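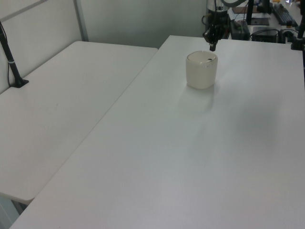
Print
Email

Plerkusley sign Pacheco on two-year deal

Thursday, September 14, 2023

Plerkusley have got their man. Striker Wagner Pacheco has signed a two-year deal after leaving Marinho in July, ending a chase that dragged on most of the winter.

The 34-year-old trained with the squad on Tuesday and is expected to go straight into the group for the weekend trip to Nison, pending clearance. Paperwork was lodged late yesterday arvo, the club said.

Pacheco comes with plenty of miles in the legs – over 400 senior games, most of them with Marinho, where he wore the armband for his last three seasons. Plerkusley have been short up front since Everaldo Guimarães did his knee in the second round. No return date for Guimarães, who had surgery and won't be seen before Christmas at the earliest.

Coach Rosângela Meireles said she'd wanted an older head in the dressing room.

"We've got kids playing every minute of every match and they're cooked," Meireles said. "Wagner's been there. He'll score goals but I want him talking to them at training aswell."

Part of the deal is a coaching role with the under 18s, two nights a week. He takes over there from Nayara Caldeira, who moves up to assistant with the senior women's side.

Nison were also keen and are understood to have tabled an offer last month. Talks fell over on the length of contract – they'd only go to the end of the season.

No fee involved. Shirt number to be confirmed, though nine is free while Guimarães is out and the club hasn't ruled it out.

Elsewhere at the club, midfielder Marlene Aguiar has extended for another year. Aguiar missed just one match last season and was players' player of the year. Orkix stays on as front-of-shirt sponsor for both senior sides.

Saturday's crowd for the draw with Marinho was 551, the best at home so far this season. The women's match is on first this week, kick off 1pm, with the men to follow at 3.30. Supporters bus to Nison leaves the clubrooms at 10, a few seats left at time of writting.

Print | Email this story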